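Erst die Aufgaben, dann die Arme

Wer Greiftechnik beschafft, plant häufig vom Gerät her. Der Logistikdienstleister Momdale hat für sein Labor in Clundthorpe den umgekehrten Weg gewählt. Bevor im Februar der Investitionsantrag gestellt wurde, ließ Projektleiterin Divina Cabrera 594 Artikel des Sortiments nach Form und Verpackung erfassen. Schmale Tuben und Schachteln gelten dort als eigene Klasse mit eigenem Budgetansatz.

Beantragt wurden zwei Roboterarme und fünf handgeführte Greifer. Letztere dienen der Aufzeichnung von Greifvorgängen durch das Personal und werden im Haushaltsplan gesondert von den Armen geführt.

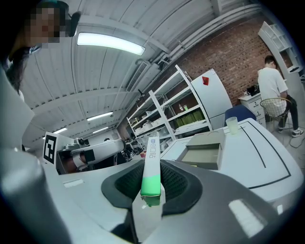

Handgeführter Greifer mit einer schmalen, weiß-mintgrünen Packung, links dahinter ein Roboterarm.

Für Greiferbacken und Polster, die als Verbrauchsmaterial gelten, sind jährlich 3.373 Euro eingestellt. Nach Auffassung von Duarte Calado, der die Beschaffung verantwortet, wird dieser Posten in Erstanträgen regelmäßig zu niedrig angesetzt. Gleiches gelte für die Arbeitszeit: Mehr als die Hälfte des Aufwands entfalle auf Einrichtung und Schulung.

Die Angebote von Cledo und Dalisay werden derzeit verglichen. Maßgeblich sind die Lieferfristen für Ersatzteile und die Laufzeit der Wartungsverträge. Über eine Erweiterung auf einen zweiten Standort entscheidet die Geschäftsführung nach Abschluss des ersten Betriebsjahres.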